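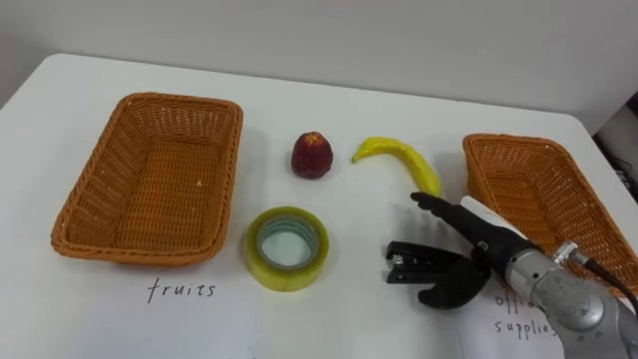
Une banane, une agrafeuse, deux paniers en osier. Je n'ai pas plus rangé que ça.

1/ On me vend encore la « méthode Malter » : tout trier par catégories, étiqueter, et le calme viendrait tout seul. J'ai tenu 37 jours. Le calme, je l'attends toujours.

2/ Le livre promet trois heures gagnées par semaine. Gagnées sur quoi ? Aucune source, juste un renvoi vers une formation Codel payante.

3/ J'ai lu les avis. Plus de 2000, presque tous à cinq étoiles, presque tous écrits la semaine de la sortie. Bon.

4/ Le chapitre sur la cuisine suppose une pièce entière pour les réserves. Chez moi, rue Arancibia, le placard fait aussi chaufferie — et penderie en décembre.

5/ Ce que je garde : écrire le nom des choses là où elles vont. Ma grand-mère le faisait au crayon, sans abonnement.

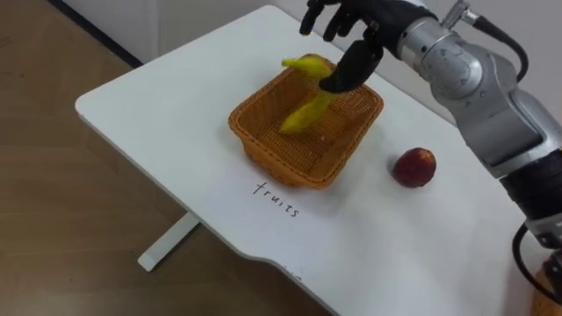
6/ Les boîtes Zinutham « recommandées par la méthode » : sept tailles, aucune qui rentre dans un tiroir normal. Les couvercles sont vendus à part, évidemment.

7/ Si quelqu'un a tenu un an entier, je veux bien lire son retour. Sans code promo, merci.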